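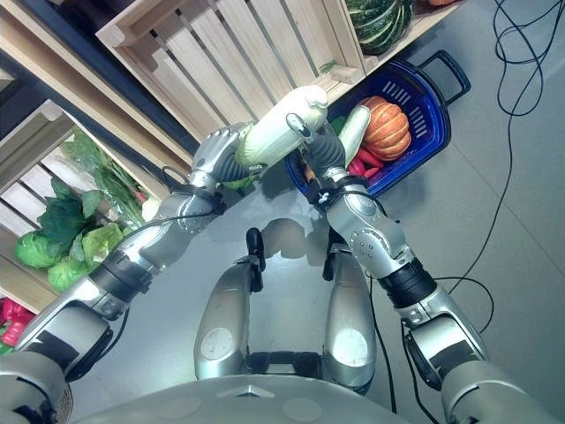 A pale vegetable, white with a little green.

I have my doubts about plant labels. Last spring I bought a shrub from Steiner, the nursery past the bridge, tagged "dwarf indigo, 90 cm at maturity." It is now 114 cm and still going. Selina Zwahlen looked at a branch and said the leaflets were too wide and the hairs on the stalks were the wrong color. She thinks it's a false indigo, maybe a seedling of one.

So I went back and asked. The man at the counter told me labels come from the grower and that soil makes a difference. Soil does a lot of things – it does not change the shape of a leaf.

Liesl Ruchti says wait for the flowers, then the pods. Fine. I paid 20 dollars for a name I can't use, and the tag is in the kitchen drawer with the others. If it blooms I'll cut a stem, press it and take that to the counter.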